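## How denim is made and folded

Denim is a cotton cloth. It is woven on a loom from two sets of threads. The warp threads run lengthways and are dyed blue. The weft threads run across and are usually left white. In most denim each weft thread passes under two or more warp threads before going over one – this makes a slanted pattern called twill.

Twill is strong, so it suits clothes that get a lot of wear. Pockets are sewn on with thick thread called topstitching. It is often orange or tan, so the lines show up against the blue.

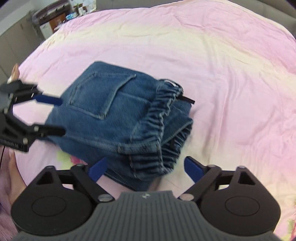 *Folded jeans on a bed. The stitching marks the edge of a back pocket.*

Some jeans have elastic cuffs. Elastic pulls the cloth into small ridges called gathers. Gathered cloth is thicker than flat cloth and does not lie level when folded.

To fold jeans:

1. Lay them flat and smooth out the creases.
2. Put one leg on top of the other.
3. Bring the cuffs up to the waist.
4. Fold in half again.

**Word box**

Loom – a machine for weaving thread into cloth.
Ruched – gathered into ridges.

*Janholm Fact Sheets: Cloth and Clothing, sheet 2*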